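Cups, Racks and Small Things: Gallery from the Rarnen Workroom

Welcome to our small gallery. In February we moved the drinks corner and the craft shelf of the Rarnen workroom into one place, and all their contents had to find a new home. The room is 6 metres long and is used by the Civel evening group and by the parents of the Mellis play club, so cups and glue often meet on the same table. The list we made before the move has 87 lines. Only a few of those things are shown on this page.

The light blue rack with the flower caps is the favourite of many visitors. It keeps company with the yellow duck, the foam cubes, a roll of tape and a pink cup.
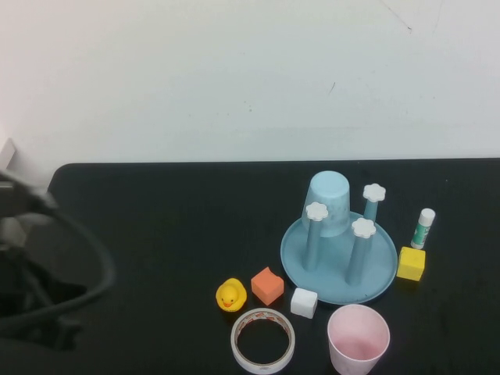
Where should a cup rack stand if there is no sink in the room?
Put it on a flat table near the door, so that the tray can be carried out easily and emptied in the kitchen.

For the Civel evenings we also keep paper cups. We buy them in boxes of 500 from the Cordeiro shop, and one box is enough for the whole winter. They live on the upper shelf, with the tape and the glue sticks below them. The children of the play club like to build towers with them, and the highest tower until now was 82 centimetres. Please put the clean ones back in their sleeve after the game, and bring your own cup if you can. 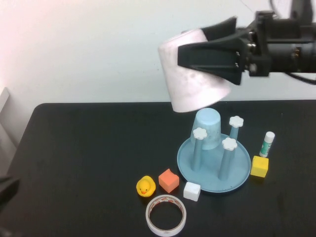 White paper cup over the upturned blue one, with the flower rack and the glue stick beside.

More pictures of the shelves will be added when the second cupboard is painted.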